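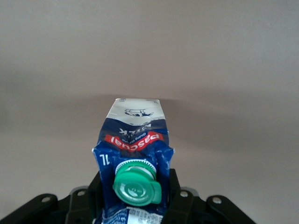 I finally made it to the Skoltorari open day, and I spent most of it glued to the manipulation bench. Fabrice Charpentier runs the software side there and he let me poke at everything! Their planner is called Mallet, and it scores 200 grasp candidates from the wrist camera before the arm moves at all. Soft packaging gives it grief — a milk carton dents, so the outline it planned on is gone the moment the fingers close.

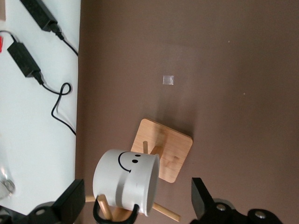 Mugs are a whole other headache. Hervé Tessier (he wrote the perception code) told me handles and pegs used to get merged into one blob, and he spent most of last August on that. He now labels the pegs separately, and the planner gets 2 passes instead of one. I asked if I could try it at home and he laughed, but the log viewer is going public, so I've signed up for that.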